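Tido Paper Table Cover, Heavy White, Roll

Home > Table Covers > Paper > Rolls

Item: Tido Heavy White
Made by: Plurira
Sold as: single roll or case of 3
Page updated 06/12/2025

Overview

Tido Heavy White is an uncoated paper cover for work tables, craft tables and sorting tables. It is sold on the roll and cut to length by the user. The paper is heavier than the banquet grade on our Light White page and does not tear when boxes or bins are slid across it. It lies flat within a few minutes of cutting if the curl side is placed down.

The paper has no plastic backing. It will hold a small spill long enough to blot it, but it is not a liquid barrier. For wet work, order the backed grade (Tido Sealed).

Specifications

Color: white, both sides
Finish: matte, uncoated
Roll length: 98 feet
Core: cardboard, open both ends
Rolls per case: 3
Perforation: none
Printing: none
Recyclable: yes, if free of food and grease

Cutting and fitting

Measure the table and add the overhang you want on each end. Pull the paper straight off the roll. Pulling at an angle starts a skew that gets worse over the length of the table, and the only fix is to cut again.

A bench cutter gives the cleanest edge. The Lacroix wall bracket takes this roll without an adapter. The older Lacroix floor stand does not, as its rod is too thick for the core. Scissors or a utility knife with a straightedge also work. Change the blade when the edge starts to look furry.

For tables that are used all day, fix the corners with low-tack tape. Do not use packing tape on bare or oiled wood. Clips are faster but get in the way of anything that has to sit flush with the edge.

Marking the sheet

Pencil, ballpoint and felt marker all take well. Felt marker can bleed through if the tip is held in one place, so put a second layer under it on light-colored tables. Many customers draw lanes or boxes directly on the sheet for sorting and packing, then discard the sheet at the end of the shift.

Storage

Store rolls upright in the carton, away from damp walls and floors. Paper that has taken up moisture will ripple when cut and will not recover fully. Let a cold roll stand in the room overnight before use.

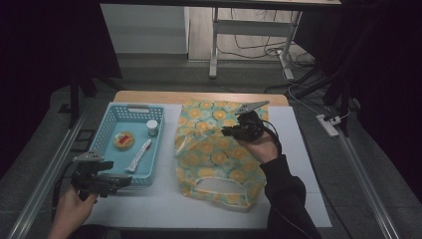
A plain white surface also makes small items easier to find and labels easier to read, mostly under overhead lighting. The matte finish keeps glare down. Gloss papers of the same weight are cheaper per foot, but we stopped stocking them in June after too many returns for curl.

Ordering

Single rolls ship from the Plarninberg warehouse. Cases ship on the same schedule but go by ground freight only. Orders of 21 cases or more are palletized and need a loading dock or a lift gate - please state which when ordering. Returns are accepted on unopened cartons. Cut rolls cannot be returned unless the paper is defective.

Related items

Tido Light White, roll
Tido Sealed, roll
Tido Kraft Brown, roll
Lacroix wall bracket
Replacement blades, pack of 19

Technical questions

Questions on grades, cutters and fit go to Lukian Prokopenko at the paper desk. Include the table length and width, and the model of bracket or stand if you have one. Samples of all three Tido white and brown grades are available on request, folded, in letter size. The Sealed sample ships separately.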